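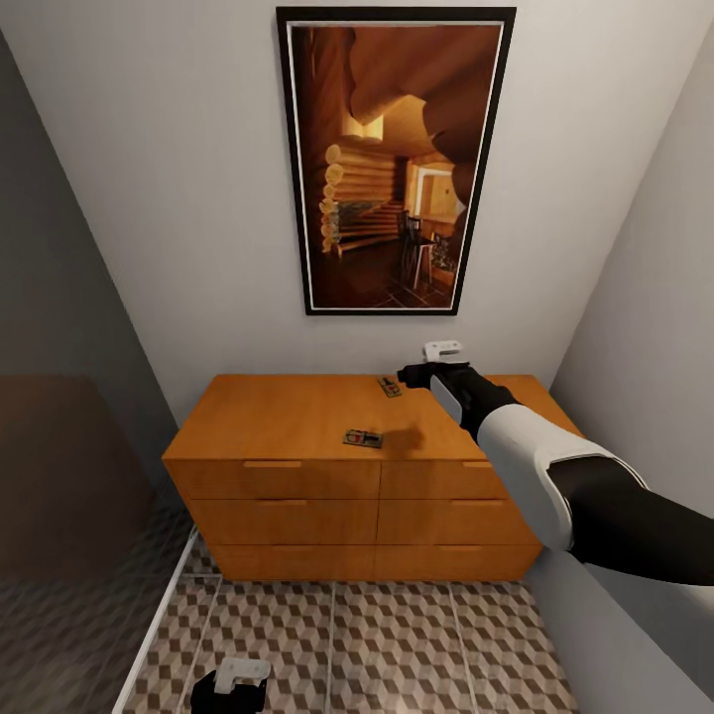 Figure 4a. Framed log cabin interior hung high above a wooden dresser, rendered room.

Journal > Housing and Home > Section 4
Reading time: 4 min

4. Pictures and the sense of home among tenants

Tenants in Dindport were asked which belongings they unpacked first after a move. Of the 2,000 households that returned the form, more than 100 named a framed picture before any item of furniture. Rai and Tiêu, in their earlier study of Bellamy, found the same habit among older tenants, and linked it to the length of the previous tenancy. Our interviews give only partial support to that link. Several younger tenants had moved each August and still hung the same print every time.

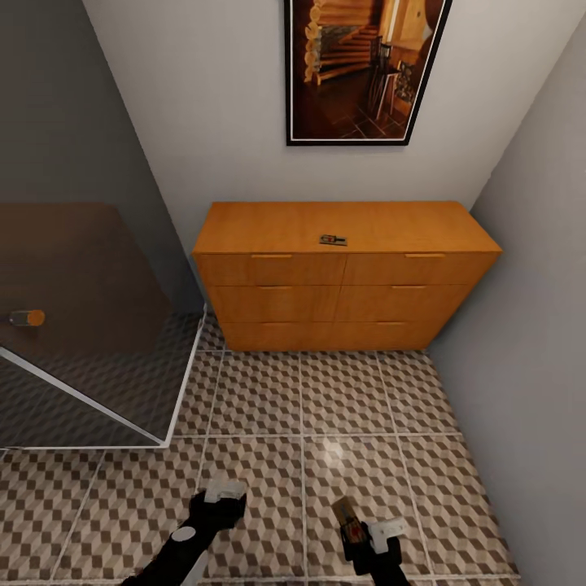
Figure 4b. The log cabin picture and dresser, with the tiled floor of the room.

Subject matter was seldom discussed at length. Rural interiors were described as "warm" or "settled", often by people who had never lived outside a town. Tenancy rules mattered more – where the lease barred nails, pictures were commonly leant on a shelf or left in their wrapping. The Sternstead leases, which allow fixings on request, are considered in Section 5.

Related articles
Lý and Phan: Moving house in Zerketti
Đào: Shelves, hooks and the rented wall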